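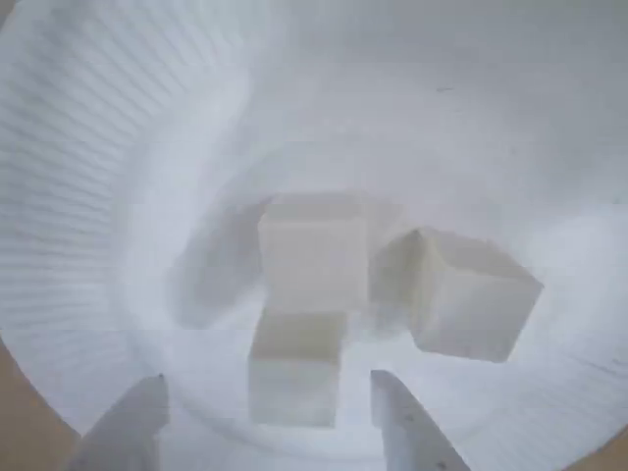 Can I put foam blocks back in the tub straight after washing them?

Leave them out overnight first, somewhere airy, and put the lid on only when they feel dry right through.

Section 2: Washing and storing your blocks

I've had a Dustix tub on the go in our playroom in Brundbridge since July, so this is the routine I've settled into (it's dull, but it does work!).

1. Tip the blocks out and give the tub a good shake over the bin. Crumbs love a ribbed wall, so if yours has grooves, run a soft, dry brush round them, following the curve.

2. Wipe the inside with a damp cloth and a tiny drop of washing-up liquid. Get right into the join where the wall meets the floor – I use a cotton bud for that bit.

3. Swish the blocks in lukewarm water for 30 seconds, then press them gently between your palms. Please don't wring them! I did that with my first lot and the corners never came back.

4. Stand them on a tea towel, well apart, and turn them before you go to bed.

5. Drop them back in loosely. I never stack mine or squash them down, and they keep their shape much better that way.

Note: pale blocks in a pale tub are surprisingly easy to miss, so have a feel round the bottom before you decide one's gone under the sofa.

Caution: no bleach, no tumble dryer, and keep the tub off the radiator. Small blocks should stay out of reach of babies and of any dog that likes to chew.

Labels for the lid are in Section 3.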